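How I line up head and gripper recordings before training on them

I've had a few emails asking how we get three separate video streams to agree with each other, so I've finally written it up. The short version is that you record one thing all of them can notice, and then you check the result by eye even when the numbers look lovely. The long version is below, with the mistakes left in, as I made most of them more than once.

My set-up is a pair of hand-held grippers with a camera on each, plus one more camera worn on the head. I tidy everything up in a little script called Falix, but any tool that lets you step through video one frame at a time will do the job.
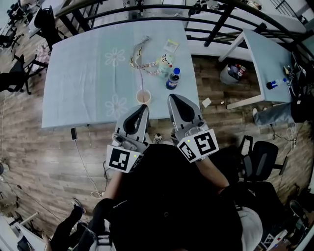
The first view is from head height, the two after it are from gripper cameras.
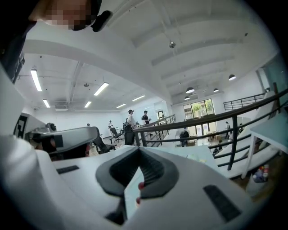
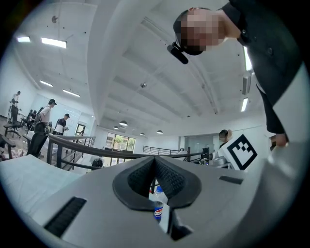 Step one is a start signal. I used to clap the gripper fingers shut and listen for the click, and that was fine until I tried it in a noisy room and got three clicks on one track and none on another. What I do now is close both grippers fully, hold them still, then open them together in one quick movement. Do it where the head camera can see both hands! I do 5 of these at the start of a session and another 5 at the end, and I'll come to why in a minute.

Step two, find the opening moment in each stream. On the gripper cameras it's easy, as the fingers are right there and they part in a frame or two. From the head it's harder because the fingers are small and your own hands can get in the way, so I go by the markers on the grippers instead. Write down the frame number for every opening in every stream. Yes, on paper if you like, I still do.

Step three, work out the offset. Pick the head stream as your reference (it doesn't matter which one you choose, just don't swap halfway through) and subtract. Remember to turn frame numbers into milliseconds first, where one second is 1,000 of them, and use the real frame rate from the file and not the one printed in the menu. I lost most of a January afternoon to that.

Take the middle value of your start offsets and leave the average alone. One sloppy opening will drag an average a long way, and there's always one sloppy opening.

Step four is drift, and this is where the second batch comes in. Each camera keeps its own clock, and they don't run at quite the same speed. Do the same sum for the openings at the end of the session and compare. On our worst recording the left gripper had slipped by 54 milliseconds between start and finish, and I'd have missed it completely with only a start signal. If the two offsets differ, stretch the timestamps evenly between them. A straight line has been good enough for every session I've tried - Baiba Rimkutė fitted a curve to the same files and got nothing extra for her trouble.

Step five, look at it. Put the streams side by side, jump to a random spot in the middle, and find a moment where something touches something else. Does the hand stop in the head view when it stops in the gripper view? Try another spot, then another. Uldis Navickas does this part for me when I've been staring at the same files too long, and he's much fussier than I am.

Did it help the policy? A bit, yes. With the drift left in, ours closed its fingers too early on small objects, and after the fix that happened far less often. I wouldn't promise you the same, our test was small and we only tried one way of training. Slow tasks hardly changed at all. The handovers, where one gripper passes something to the other, changed the most, and those are the ones I'd look at first.

If your drift doesn't look like a straight line, check for dropped frames before you blame the clock. Falix prints a warning for those, and I ignored it for weeks.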